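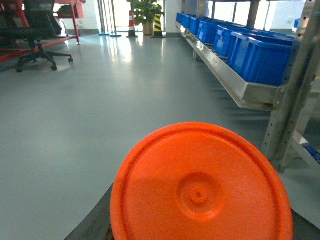

Good evening, everybody, and thank you for coming out on a Monday. Please do find a seat, there are a few more along the side wall, and if you brought a coat you can put it on the chair next to you until somebody needs it.

(Wait for the door to settle. Check the microphone reaches the back row.)

My name is Ott Rätsep, and for those of you who haven't walked around behind me on a Saturday with your hand up to your ear, I lead the walking tours of the old quarter in Brakow. I have been asked to talk tonight about the Farahani Steps, which is a part of town most visitors go straight past on their way to the harbor, and I'm very glad to do it, because I have been boring my family with the Farahani Steps for years and they would like a break.

Start with where it is. If you come up Plurnunness Street from the ferry landing, you pass the chandler's building, then the bakery with the green shutters, and then there is a gap on your left that looks like somebody's driveway. It isn't. Go in there. After a few yards the walls close in a little and the ground begins to climb, and you are on the steps. There are 100 of them. I have counted them going up and I have counted them coming down, and with visitors arguing beside me, and it is 100 every time, provided you agree with me that the doorsill at the top belongs to the house.

(Pause here. Someone always wants to argue about the doorsill. Let them, but only for a minute.)

Now, the name. Farahani was a merchant who traded in dried fruit and lamp oil, and he bought the land at the top of the hill when it was goat pasture. Everyone who was anyone wanted to be down by the water in those days, close to their warehouses, where they could keep an eye on things. Farahani had bad lungs and a doctor who told him to get out of the damp. So he built up high, and then he discovered he had no decent way of getting to work in the morning, and he paid for the steps out of his own pocket. The story people like to tell is that he did it as a gift to the town. I've read the letters, and I have to tell you he complained about the cost to his brother for 5 pages. But he did leave it open to the public from the start, and I think we can give him credit for that.

Talk a little about the stone. It's a gray limestone from the Zastach quarry, upriver, and it came down on flat barges in the spring when the water was high enough. You can tell the Zastach stone by the little shell marks in it. If you go up in the late afternoon when the sun comes in sideways, you'll see them best on the left-hand side, near the first landing, where the wall has been rubbed smooth by people's shoulders - it is narrow there, and two people with shopping have to turn a bit to get by each other. My mother used to say you learned all the town news at the first landing whether you wanted it or not.

(If time is short, skip the next part about the handrail and go to the houses.)

The handrail is newer than it looks. For a long time there was only a rope, run through iron rings, and you can still find 2 of the rings if you look low down on the wall past the second landing. The ironwork you hold on to today was put in after a hard winter when the postman had a bad fall. He recovered, I'm happy to say, and is supposed to have refused to use the rail for the rest of his working life, out of pride. The pattern along it is meant to be grape leaves. Some people see hands. I used to see hands, as a boy, and I went up on the other side.

So, the houses. When you get to the top, take your breath, there's a bench, and look back the way you came before you look at anything else. You get the whole roofline of the harbor district, and past it the breakwater. Then turn around. The Farahani house is the wide one with the arched doorway, and next to it there's a row of smaller ones, built for the clerks. People often admire the big house and walk on, and I'd ask you to spend your time on the small ones. Look at the windows upstairs. They're taller than the ones at street level, which is unusual here, and the reason is that the clerks took account books home and needed the light to work by. One family has kept the old writing shelf under the window, and they have been kind enough to let my groups in to see it every May, when the quarter opens its courtyards.

(Thank the family by waving toward their side of the room, but don't name them. They asked me not to.)

A word about the garden behind the row, as I was asked about it last time and gave a poor answer. It was a kitchen garden first. The fig against the back wall is old, but I can't prove that it's Farahani's fig, however much the postcards say so. There was a well, which was capped when the town water came up the hill, and the round stone in the middle of the path is what covers it now. Children jump on it. I'd rather they didn't, though I did the same myself.

Practical matters, before I let you ask questions. The steps are open at all hours and there's no charge. Wear shoes with some grip, particularly after rain - the middle of each step has worn into a shallow dish and it holds the water. If steps are hard for you, there is a road up the back from the market square. It takes longer, and it brings you in by the garden gate, and I happen to think it's the nicer arrival. The full walk with me takes a good hour and a half, and I keep the group to 30, so please put your name on the sheet by the door if you'd like to come on the next one.

(Remember to mention the sheet again at the end. Last year I took it home in my pocket with the pen.)

I'll stop there and take questions. Who'd like to begin? Yes, please, the lady near the radiator.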